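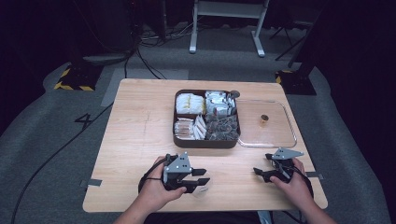
Margit Ljungberg
Contributing writer, hand tools and workshop practice

The case against the factory edge

A new chisel costs more than it did, and a large part of the increase has gone into the wrong end of it. Handles are better turned, boxes are heavier, and the printed leaflet now runs to several languages. The back of the blade, where all the work happens, is often no flatter than it was when I started buying tools with my own money.

My argument is that makers of bench chisels and plane irons should stop selling a sharpened edge and sell a flat back instead. The primary bevel can be left straight off the grinder. The honing can be left to the buyer, who is going to redo it anyway.

Consider what a cutting edge is. It is the line where two surfaces meet, and it can be no better than the worse of the two. The bevel is small, easy to reach and easy to restore. On an ordinary bench chisel I can hone a fresh bevel in the time it takes the kettle to boil. The back is a broad area of hardened steel, and if it is hollow along its length I can live with it, but if it is rounded over at the tip, every stroke spent on the bevel is wasted until that rounding is gone. Removing it by hand takes an evening and a good deal of abrasive.

In August I bought a set of 6 chisels from Fondton, mid-priced, with ash handles and a decent balance. The bevels had been honed and then buffed, and they would shave hair from the arm. Five of the backs were bellied near the edge. The maker had buffed both faces, and a soft buffing wheel does to a flat surface what a shoe does to a bar of soap. I started on a coarse diamond plate on Friday evening with the widest of them and went to bed before it was done. A chisel that had simply been ground and left alone would have been ready sooner.

The reply from the trade is that beginners expect a tool to cut out of the box. I accept that they expect it. I do not accept that the buffed edge serves them. It lasts for one session of chopping in oak, perhaps two, and then the owner takes the tool to a stone for the first time. The bevel comes up well, the burr forms, the back goes down on the stone and the burr does not come off, for the stone is not touching the steel anywhere near it. The owner decides that sharpening is hard. Many of them then spend money on jigs, which address the bevel and do nothing for the back.

Eide has gone part of the way. Its plane irons come with lapped backs and a plain 25-degree grind, and a card in the packet tells the buyer to hone before use. I have set up several of these, and the work on the back amounted to polishing the last strip behind the edge. They are not cheap. The steel is nothing special either, a plain high-carbon grade that I would call adequate in pine and a little soft in anything tropical. I would still choose one over a harder iron with a bad back, and I have told students so for years.

Ostareo takes the other road. It finishes the whole blade to a mirror, back included, and charges for it. The polish is attractive and on the samples I have handled the flatness behind it was good. My objection is to where the polish goes. The only part of a chisel back that needs a fine finish is the strip next to the edge. The rest needs to be flat enough to register against the work, and a surface straight off a 200-grit wheel does that perfectly well. Polishing the far end of the blade, up by the shoulder, is labor spent on a surface that never meets wood at the cutting line.

There is also the matter of what gets measured. Catalogs give hardness to the half point on the Rockwell scale. They give the alloy, the handle species, the weight. I have yet to find a general catalog that gives a flatness tolerance for chisels and tells me over what length it applies. Makers of straightedges and squares publish such figures as a matter of course. A chisel back is a reference surface too, and paring a joint is a way of copying it onto the wood. If a firm can grind to a tolerance, it can print the tolerance. If it prints nothing, I assume it does not check.

Some readers will say that I am describing a specialist's problem, and that a carpenter fitting hinges does not care. For hinges, fair enough. A site chisel that opens paint cans and trims door stops needs a strong edge and a handle that survives a hammer. Flustwood makes a sensible one, with a plastic handle and a steel cap, and I keep two in the van. I would not ask that firm to change anything. The complaint applies to tools sold as bench chisels, at bench chisel prices, to people who intend to cut dovetails with them.

Buyers can do something in the meantime. Take a small steel rule into the shop, lay its edge along the back of the blade with the last of the length under it, and look toward a window. Light in the middle is acceptable. Light under the tip means the chisel should go back on the rack, whatever the bevel looks like. Ordering by mail, do the same on the kitchen table before the packaging goes out - and return the tool if it fails, with a note saying why. Shops do pass these notes on, if slowly.

I did send the Fondton set back, apart from the wide one, which by then had too much of my own work in it.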